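## Winter coats in a rented flat with no closet by the door, and no drilling allowed

**marrow_and_pine**, posted May 4, 2026

Good evening to all. I moved to Skurnport in December from a much warmer country, and I rent a flat in the Hopkin building, on the Skutthorpe side of the river. The room is white and gets plenty of light, but the entrance has no closet at all. For the moment I have a standing coat rack of black metal, and the floor is grey with a marble pattern.

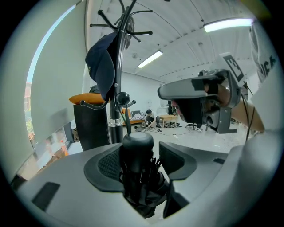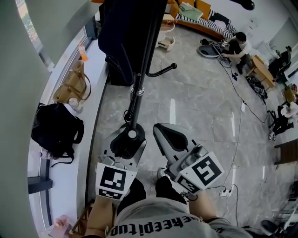
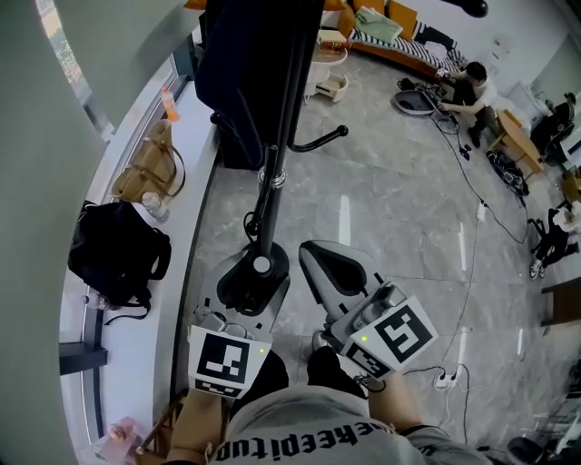 My problem is the following. In the winter I put on the rack two heavy coats, scarves, a rain jacket and sometimes a wet umbrella. When all of it was on one side, the rack fell, two times during the night. The second time it left a small mark on the wall, which I will have to repair.

My lease says that I must not make any hole in the walls "of any size". I paid a deposit of $2000 and I would like very much to see it again. I asked the rental office if one hook is permitted when I fill the hole after. They answered that I can make a request in writing and they will reply within 14 days. It is now more than this and I have no reply.

So I would like to ask three things:

- How do you stop a standing rack from falling, without fixing it to the wall?
- Are the adhesive hooks strong enough for a real winter coat? The package of the Tometti hooks says they are for "everyday items", and I do not know if a coat is an everyday item in this country.
- Where do you keep the winter coats in the summer when there is no closet? Mine smell a little of damp now and I would not like that it becomes worse.

I can spend some money but I would prefer not to buy large furniture, because my lease is for one year only. Thank you in advance for your patience with my English.

---

**lakeside_mender**

Your English is good, do not worry. I also learned it as an adult, and leases were my hardest reading.

For the rack, the weight must be low and in the middle. Hang the heaviest coat first, then the second heavy coat directly opposite. The light things can go where there is space. If the base is flat, you can put a weight on it. I used a bag of clean sand inside a second bag, with a cloth over it so it does not look like a building site. Also check the screw under the base, if your model has one. Mine was loose for the whole first winter and I blamed the coats.

If your floor is smooth, put a rubber mat under the base, the kind that is sold for under carpets. Put a boot tray near to it, but not under it. Water that stays below metal feet can leave rust marks, and these are hard to remove from a pale floor.

About adhesive hooks: I would not trust them with a wool coat. They hold well on a smooth door or on tile, but on a painted wall the paint sometimes comes away with the strip, and then you have the same trouble with the deposit. For a cap, keys or a shopping bag they are fine. Clean the surface with rubbing alcohol before, and wait the time that is written on the package.

What I bought in the end is an over-the-door rack. It goes on the top edge of a door and needs no screws. Before you pay, measure how thick is your door and also the gap above it. My bathroom door would not close with the first one and I had to return it.

For the mark on the wall, take a photo now and write down the date. A small tin of filler and the correct white will repair it, but ask the office for the name of the paint. There are very many whites. My wall has a square near the kitchen that is a little yellow, and I see it every morning.

---

**oslerstreet**

just get a tension pole, floor to ceiling, has hooks on it. done

---

**quiet_kettle**

I agree with most of what lakeside_mender wrote. I would add something about the summer storage, which was not answered yet.

First, wash or dry-clean the coats before you put them away. Moths like the places where there is food or sweat, so check the collar and the cuffs. After this the coats must be completely dry. I leave mine near an open window for two full days, out of the direct sun so that the colour does not fade. If the smell of damp is still there, I would repeat the airing and wait longer before packing.

Second, do not use the plastic bag from the dry cleaner. It keeps the moisture inside. A cotton garment bag is better, or an old bedsheet folded around the coat. I put mine flat in a low box under the bed, with the heaviest coat at the bottom. Down jackets should not be pressed for months, so these I leave on top, or I hang them behind the bedroom door.

Cedar blocks smell nice and I use them, but I do not think they can save a coat that was stored dirty.

Third, about the office. Please send the request again, in writing, and mention the date of your first letter. Keep a copy. Do not take their silence as a yes. In my old building a neighbour put up one shelf after such a silence, and it was deducted from the deposit.

The tension pole is possible, but please look first if your ceiling is solid. On a hanging ceiling with light panels it will push the panel up and then the pole falls too.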